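Porndale to Send Second Military Engineering Unit to Border

The government of Porndale will send a second engineering unit to its northern border in March, the defense ministry said, bringing the number of troops stationed there to 2000.

The decision follows three weeks of failed talks with neighboring Wultance over the Pirnau crossing, which both sides claim. Wultance closed its half of the bridge last month and has since moved artillery into the hills behind the town.

Defense Minister Khoa Lâm told lawmakers that the new unit would repair roads and build shelters. He declined to say whether the troops would carry heavy weapons.

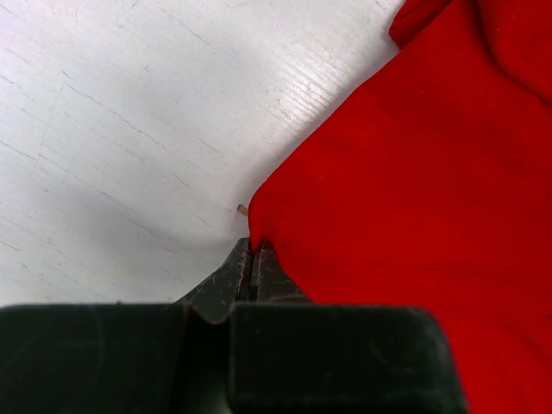
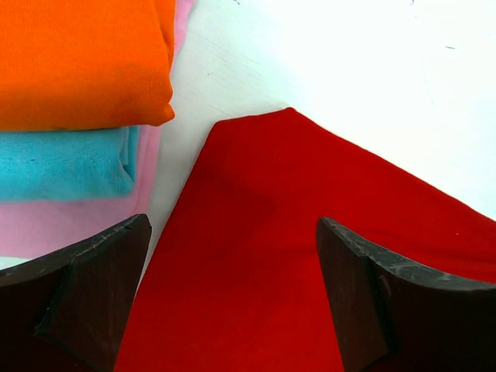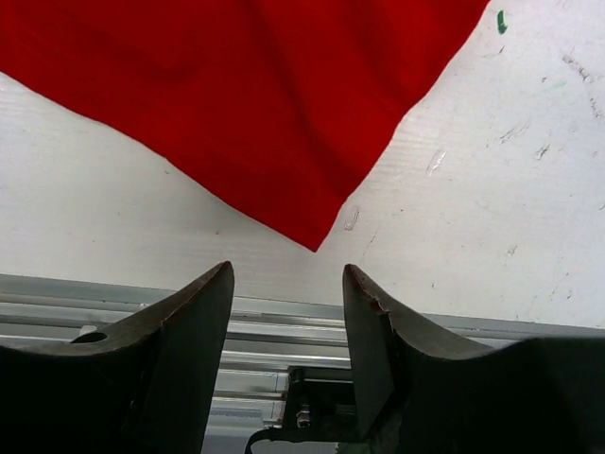
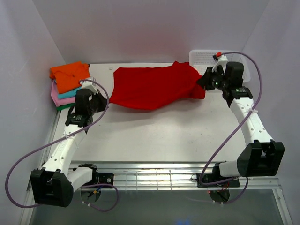
Opposition members questioned the timing. Thenmozhi Chacko, who leads the largest opposition party, said the ministry had given parliament only 2 hours to read the order before the vote. It passed with 355 in favor.

"We support the soldiers, but we have not been told how long they will stay," Chacko said.

Wultance called the deployment a provocation and said it would raise the matter with regional mediators. A cease-fire line agreed to after the last round of fighting bars either side from placing tanks within 3 miles of the river.

Residents of Pirnau have been told to keep using the southern road. The ferry at Marty remains open to civilians until 6 p.m. daily, and trucks carrying food and medicine may cross after that hour with a permit.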